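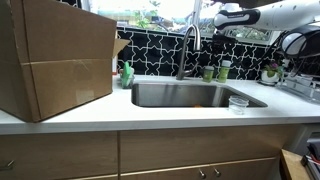

The counter, with cardboard.

I have been trying to hang one picture since February. It is a print of an old railway poster, 417 millimetres wide by some other number I wrote on the back of an envelope and then posted. It came rolled up in a tube, as these things do, and spent its first few months on top of the wardrobe, slowly forgetting that it was ever meant to be flat.

My first thought was a proper frame. I took it to the framing shop by the station, where a very patient man laid little corners of moulding against it, one after another, and asked me how I felt about each. I felt that they were all brown. He then did some sums on a pad, turned the pad round so that I could read it, and looked tactfully out of the window. It came to £304, or £200 if I was prepared to have ordinary glass and, I gathered, be thought less of. The print had cost me £18. I said I would go home and measure the wall again.

So I went online, and if you have never looked up picture frames online I would suggest keeping it that way. They come in sizes that no picture has ever been. There is a whole vocabulary too. Rebate, I had assumed, was money off. It's the ledge the glass sits in. Mount is the cardboard border, except when it's the hook on the wall, except when it's a verb.

I settled in the end on a frame called the Prita, from a firm called Gondent, in what they describe as "soft oak". It is the colour of a digestive biscuit. I don't mind that, I like digestives, but I had pictured something a bit more like a tree. It came with a sheet of acrylic covered in film on both sides, and it took me most of a Sunday evening to establish the "both". For several hours I thought I'd bought a print of fog.

Getting the poster in was its own adventure. After that long in a tube it would only lie flat if threatened. I put it under the atlas, then the atlas and the big cookery book, then both of those and the sewing machine, and left it there for nine days. When I took everything off it lay perfectly still for about as long as it takes to say "there we are", and rolled itself up again from one end.

Vsevolod Nazarenko, who lives upstairs and used to hang exhibitions for a living, told me to roll it the other way round, loosely, with tissue, for an hour. An hour! I had been without my sewing machine for over a week. It worked, of course. He also looked at the pencil cross I'd made on the wall and asked whether I was expecting giants. Everyone hangs pictures too high, he says. You want the middle of it at eye level, and he meant the eye level of a normal person who isn't standing on a chair at the time.

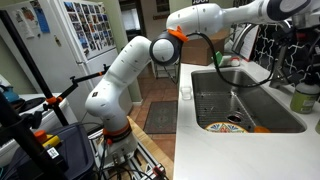 Same kitchen, looking across to the sink.

Then there is the wall. Our walls are of two kinds, the kind that crumbles if you lean on it and the kind that laughs at a drill. They swap over without warning, sometimes inside the same hole. I've tried the sticky strips. I had a small watercolour on sticky strips in the hall, and it came down at ten past four in the morning with a noise like a burglar being sorry.

Vsevolod swears by a thing called a Kovalchuk hook, a brass plate with three thin pins that go in at a slant. You tap them in with a small hammer, the holes are tiny, and the whole affair will hold far more than a poster in a biscuit-coloured frame. I bought a box of them and used two, side by side, spaced well apart so that the frame can't swing. That was his idea as well. With one hook, every passing lorry gives it a nudge, and by Friday your railway poster is going uphill.

It is up now. It's on the long wall in the sitting room with its centre 143 centimetres from the floor. That felt ridiculously low for the first evening and has looked right ever since. I've put a bit of felt on each bottom corner to keep it from marking the paint. The spirit level says it's straight and my sister says it isn't, and I have decided to side with the spirit level, as it doesn't come for Sunday lunch.

Meanwhile the leftover hooks are sitting there in their box, and I find I've started eyeing the stairs. There's a set of four little botanical prints from Trastora that I keep going back to, ferns mostly, unframed. They would need to go up at a slant to follow the banister, all the same distance apart. Vsevolod says there's a way of doing it with a strip of lining paper and masking tape. He's coming down on Thursday to show me, and I've been told to have the lining paper ready and to leave the pencil alone.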